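The last laundry van

It's ten to six in the morning and the corridor smells of hot cotton. Second floor, service lift stuck again, so everything goes up by the back stairs. Sheets first, then towels, then whatever got forgotten. I've got a bag on each shoulder and no breath for questions.

I'd come to Tuleck to write about hotel linen. Not the thread count stuff, there's plenty of that about. What I wanted was the other end of it. Where a sheet goes when you've checked out, who has it, who pays, how long it lasts before it's a rag for somebody's garage.

Short answer – it goes a lot further than you do.

Most small hotels don't own their bedding. They rent it. A van comes, takes the dirty, leaves the clean, and the bill is worked out by weight or by piece depending on who had the better lawyer. In Tuleck the van has been Çetinkaya's for as long as anyone I met could remember. Family firm, one plant out past the bypass, green gates. They do the hotels along the front, the guest houses behind, two nursing homes and a dentist.

In June they wrote to everyone to say they were stopping.

No scandal in it. Gas went up, the big tunnel washer needed a part that came to more than the washer was worth, and neither of the daughters wanted a life of getting up at three. The letter was one side of A4. I've seen four copies now and every one has a tea ring on it or a phone number scribbled up the margin.

So what happens to a seaside town when the sheets stop coming? A fair bit of panic to start with. The nearest other plant is 34 miles off and run by Trisix, who are big and who like big customers. They want a minimum order. For the places on the front that's fine. For a guest house with six rooms, not fine at all. You'd be paying for beds you haven't got.

Some have gone and bought their own. A full set for a double, decent quality, three changes of everything – one in use, one in the wash, one on the shelf. One owner showed me her invoice, 785 pounds for the first lot of duvet covers alone, and that was before she found out her domestic machine takes one king size at a time and sulks if you try for more. She runs it from when the breakfasts finish until she goes to bed. The drying is worse. It rained nearly the whole week I was there.

White is the problem, really. Everyone wants white. Guests think white means clean, and they aren't wrong exactly, because you can boil it and bleach it and anything that won't shift shows up straight away. But white goes grey in a home wash. Slowly, then you put a new one next to it and feel ill. The plants use chemicals and heat that you can't get under a kitchen worktop, and they've got a finishing line, which pulls the sheet flat and irons it wet. That's the crispness. You can't fake it with a steam iron and a good podcast, I tried in my own kitchen and gave up at the second pillowcase.

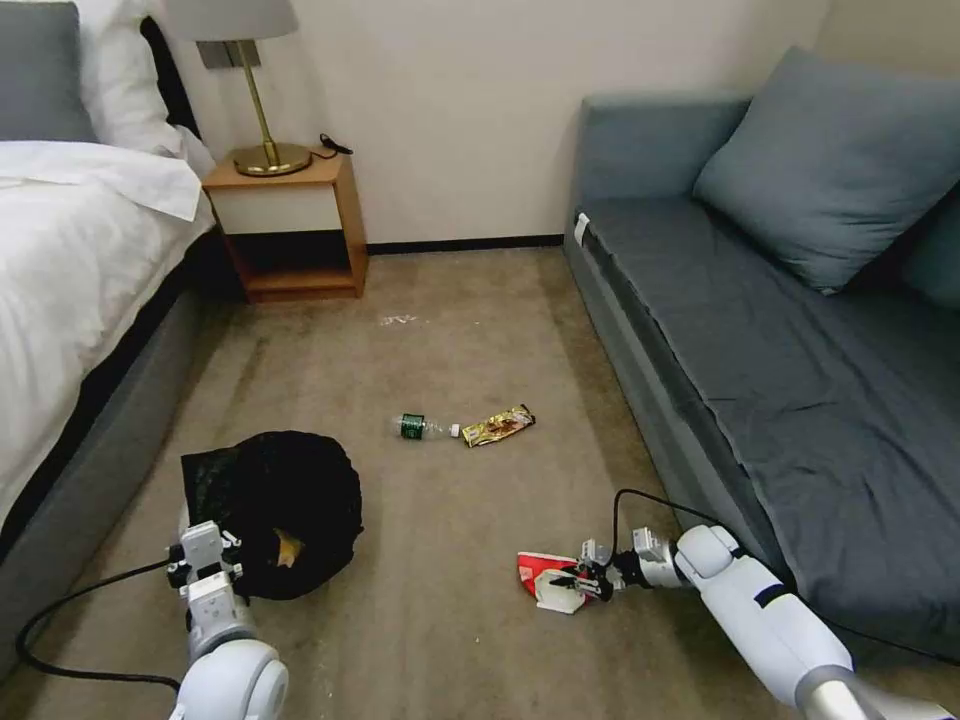 Chelsea Dawber thinks the whole town should give up on crisp. People sleep in soft, crumpled sheets at home all year and never write a review about it, she told me, so why should they pay extra for cardboard when they're by the sea? She'd have coloured linen in every room by spring. Dark blue. Let it crease.

I like the idea, and I also know what I'd think if I turned up late and tired and found navy sheets. I'd lift the corner and look. Everybody would. We've been trained to it.

And there's a snag with colour which the rental people all know. White is all the same. If a sheet tears you swap in another one, any one. With blue you've got to match, and blue fades at different speeds, so within a year you've got a bed in three blues. Trisix won't rent colour at all except to spas. Brown towels for spas, because of the oils.

Anyway. The plant.

They let me in on one of the last full days. Noise first, then the heat, then this odd sweetness from the soap. A dozen people, most of them there more than ten years. The dirty stuff comes in at one end in cages and gets sorted by hand, which is the job nobody envys. They find things. Earrings, teeth, phones, a whole set of car keys that went round twice. There's a drawer in the office with the unclaimed bits, and a hotel name on each envelope in biro.

A sheet gets washed maybe a hundred times or so if it's lucky. Then the hem goes, or there's a burn, or some rust off a radiator. It's checked on the folding line, pulled, and put in a bin marked RAG. From there it's cut up and sold by the sack to garages and printers. I asked if anyone had ever tried to do more with them and got shown a shelf of tote bags from a scheme years back. Nice bags. They cost more to sew than people would pay. 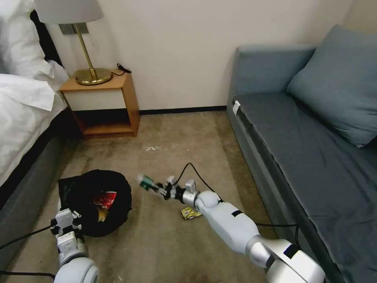 The other thing that's going is the timing. With Çetinkaya's you could ring at four in the afternoon and say a coach party had turned up early, and somebody would bring you a cage on their way home. Trisix has a portal. You order 2 days ahead, and if you get it wrong you get it wrong. I heard this from every owner I spoke to, usually before I'd sat down. It's the ringing up they'll miss.

There is a plan, of sorts. Nine of the smaller guest houses have been meeting above the chip shop to talk about a shared wash house. The old boat store by the slipway has drains and three phase electric, and the rent's low because of the damp. A pair of commercial machines, one dryer, one roller iron, a rota. They had a man over from Climudance to talk about running the dryer off a heat pump, and he was keen, and the quote was not small. They're still arguing over whether it needs to be bought all at once or could start with the washers and see.

The arguing goes round in circles a bit. Who gets the machines on changeover day, when everyone wants them? Does a place with four rooms pay the same as one with nine? What about dogs, becuase some take dogs and some don't, and the ones that don't are not keen on sharing a drum with the ones that do. I sat through one evening of it and it was mostly about dogs.

My own view, for what it's worth, is they should take the boat store before someone turns it into flats. They can sort the rota out later. A few of the Çetinkaya staff would come over part time if asked – I know because I asked them – and those are people who can look at a stain from across a room and tell you what's in it. Red wine is easy, apparently. Fake tan is the one they hate. Sun cream nearly as bad, goes orange in the wash if there's iron in the water, and Tuleck's water has iron in it.

The last run is set for the end of the season. After that the van is up for sale, high mileage, one careful owner, smells of clean sheets. Two of the guest houses have already put in an offer for it.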